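Caring for Shared Wooden Tables in Study and Meeting Rooms

Closholm Residence Services
Guidance page for residents and room coordinators
Last revised 8/27/18

This page explains how to clean, protect, and report damage to the light wooden tables in the shared rooms at Closholm. It applies to the study rooms, the meeting rooms, and the folding area next to the laundry. It does not apply to kitchen counters, which are covered by the food preparation guidance.

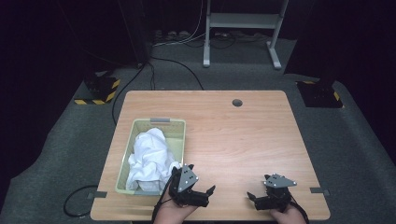
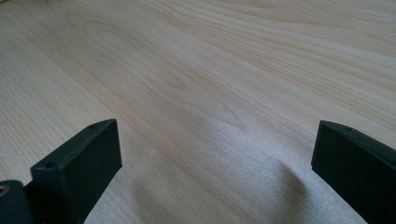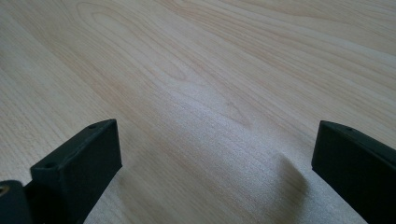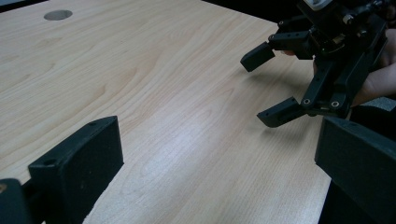 Light wooden tabletops with visible grain. The first view includes a basket with white cloth; the first and last include the round cable hole.

Before you start

Remove everything from the table, including items that belong to other residents. Place these on a chair or shelf in the same room and return them when you have finished. Papers should be stacked face up. Laptops and other electrical items must be unplugged before they are moved, and any cable that passes through the table should be drawn out from below and not pulled up by the plug.

You will need the following:

Two soft cotton cloths, one for washing and one for drying
A small bowl of lukewarm water
Mild dish soap
A soft brush, such as a clean paintbrush
A plastic scraper or an old plastic card

Cloths are kept in the supply closet on each floor. Do not use paper towels on the tabletops. Scouring pads, powdered cleansers, bleach, and window cleaner are not permitted on any wooden furniture in the building. If the closet has run out of cloths, write the room number on the supply sheet inside the door.

Routine cleaning

1. Dust the whole surface with a dry cloth. Work along the grain from one end of the table to the other, and shake the cloth out over a trash can.

2. Add two drops of dish soap to the bowl of water. Dip one cloth and wring it out until it no longer drips.

3. Wipe the table in long strokes, again following the direction of the grain. On many tabletops the grain forms wide arches or loops in one part of the surface. There is no need to follow these curves; straight strokes along the length of the table are sufficient.

4. Rinse the cloth in clean water, wring it out, and go over the surface a second time.

5. Dry the table at once with the second cloth. Pay attention to the edges, where water may collect and work its way beneath the finish.

6. Wait at least 13 minutes before putting anything back.

Cleaning the cable hole

Dust and crumbs gather around the rim of the cable hole. Brush the rim with the dry brush first, moving outward so that loose dirt does not fall through. Then wipe it with the corner of a damp cloth. Do not pour or spray liquid near the opening, as there may be a power strip mounted underneath. If the rim is loose or missing, tape a note beside it and report it in the usual way.

Removing marks

Most marks can be removed with the methods below. Try the gentlest one first and stop if the finish begins to look dull.

Water rings. Place a dry, folded cotton cloth over the ring and press it with the palm of your hand. Leave the cloth in place overnight. Faint rings will often fade without further treatment. A hot iron must not be used on any shared table, although this method is frequently recommended elsewhere.

Ballpoint ink. Dab with a cloth dampened in soapy water. Do not rub, as rubbing spreads the ink along the grain. If a line remains after two attempts, leave it and submit a report.

Wax. Allow the wax to harden fully, then lift it with the plastic scraper held nearly flat. Candles are not allowed in shared rooms, and repeated wax damage will be referred to Residence Services.

Adhesive tape. Pull the tape back slowly over itself, along the grain. Remaining residue can be softened with a little cooking oil on a cloth, left for a minute, and then washed off with soap and water.

Dye from clothing. Damp colored fabric can leave a stain on pale wood in a short time. Wipe the area as soon as the stain is noticed and dry it well. Please keep damp laundry in a basket or on the racks provided.

Preventing damage

Residents are asked to use a mat or tray under hot drinks, and to lift objects across the table - sliding a heavy box or basket is the most common cause of long scratches. Cutting, gluing, and soldering should be done on a board. Boards may be borrowed from the front office.

Direct sun will darken some woods and bleach others. In rooms with south-facing windows, blinds should be lowered when the room is empty in the afternoon. Objects left in one position for several weeks may leave a lighter or darker patch behind them, so room coordinators should move lamps and trays from time to time.

The heating season also affects the furniture. Tables must stand at least 31 inches from a radiator. If a table has been moved for an event, the person who booked the room is responsible for returning it to its place.

Oiling and refinishing

Residents should not oil, wax, or polish the tables. The surfaces have a factory finish, and products sold for bare wood will leave a sticky film that attracts dust. Tables that need refinishing are collected each June by the Osunitz workshop. There are 68 tables on the current schedule, and a replacement will be provided for any room that would otherwise be without one.

Reporting a problem

Reports may be made on the form at the front office or by leaving a message with the furniture desk. Please give the room number, the position of the damage on the table, and the date it was first noticed. Photographs are useful but not required.

Kaede Minami handles reports for the study and meeting rooms. Ayane Fujimoto handles reports for the laundry and folding area, as well as all requests to borrow boards or trays. Urgent matters, such as a broken leg or an exposed wire, should be taken to the front office in person, and the table should not be used until it has been inspected.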